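Open Day at the Breathnach Accordion Works, Stosutgate

The Breathnach works opens its doors to the public once a year, in October, and this was the first time I had managed to get a place. Visitors go through in groups of 15, and our slot was the early one, starting at nine in the morning. The building is on the river side of Stosutgate, behind the bus depot. There is no sign on the street, so allow a few extra minutes to find the gate.

The tour began in the reed room. Most of the reeds are bought in from Fornitz, already cut and riveted, and the work done here is fitting and tuning. A tuner had a bare reed block on a small bellows table and was taking metal off with a scratcher, a stroke or two at a time, then sounding the note against a reference. To raise a reed you scratch near the tip, and to lower it you scratch near the rivet. I knew this from books but had never heard how quickly the pitch moves. One stroke too many and you have to go back the other way, and a reed only has so much metal to give.

We were told that a new tuner spends two years on repair work before being allowed to finish a new instrument. Most of the repair bench that morning was taken up with older boxes in for fresh wax and leathers. The wax is a mix of beeswax and rosin, and it is still melted in a small pot and poured with a spoon.
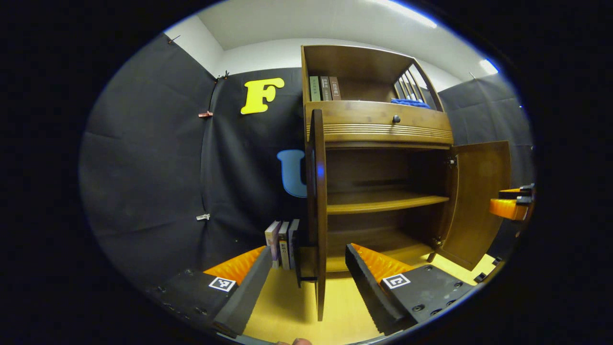
The bellows shop is upstairs. Each set is folded from heavy card, with cloth tape over the folds and metal corners pressed on by hand. The card has to rest under weights between steps, so several sets are always on the go at once. I asked whether they had ever bought in finished bellows. They did for a short time, but the sizes varied too much and they went back to making their own.

After that came the action room, which was the part I liked least. It was crowded, the extractor fan was loud, and it was hard to hear the guide from the back. What I did catch was that the button levers are now cut on a Stoltex machine, which replaced a foot press in 2000. The machine cuts 30 levers in a run, and they are still bent and checked by hand.

The last stop was a playing room with finished instruments to try. There were three-row button boxes, a few piano accordions and one small two-row in D and G that had a very quick response and a drier tuning than I am used to. I played it for longer than was polite. Several people in our group did not play at all and seemed just as happy to listen. One of the staff played a set of waltzes at the end, and it was good to hear the same model in the hands of someone who knew it.

A few practical notes. The tour takes two hours with the playing room included. The stairs are steep and there is no elevator. Coffee is served in the yard and costs extra - bring cash. Photography is allowed everywhere except the reed room. Places are booked through the works office from August on, and the morning groups fill up first.

I would go again, mainly for the reed room, and next time I would stand nearer the front.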